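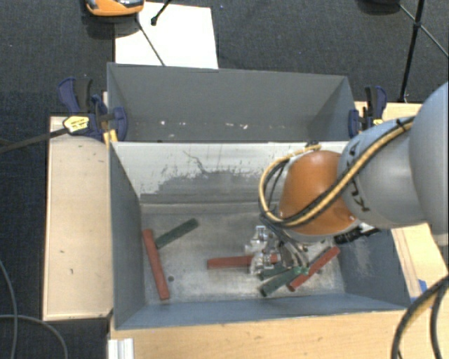 Do I need to know anything about robots before I join?

Most members knew very little when they started. If you can use a screwdriver and are willing to read a manual, you can begin on the next open bench.

About Hidomach

Hidomach is a shared workshop in the old Gatthorpe print building. We build and rebuild robot arms, grippers and the fixtures that go around them. Members also bring in projects from home: curtain openers, a chicken door, a plotter made out of printer parts.

Leonie Hoani started the workshop with 2 benches and a drill press she had been keeping in her garage. The space now covers 400 square feet and has 39 paying members.

What we work on

The long-running job is bin picking. An arm reaches into an open bin and has to take hold of one stick when several are lying at different angles. We use red and green sticks and plain grey bins clamped down among wooden surfaces. Sticks that rest close to a wall are harder to grip than sticks in the open, and most of our code changes come from that.

Fingers are the other half of it. Members design their own and keep notes in the Negussie binder, named after the street we used to be on. Please write down what failed as well – the next person will want it.

House rules

New members do three evening sessions before running an arm alone. Keep hands out of the bin while the arm has power. Check the cable loop at the wrist before you change a program, and turn the speed down for the first run. Clamps stay on the bench they belong to.

Home builds can stay on the Vendcombe shelves for up to two months. Label yours with your name and a phone number.

Visiting

The door is on the loading side of the building, up the ramp. Parking is free after six. Send us a note first if you plan to bring something heavy – the ramp is steep and we can have a cart ready.

Page last updated 2022-07-22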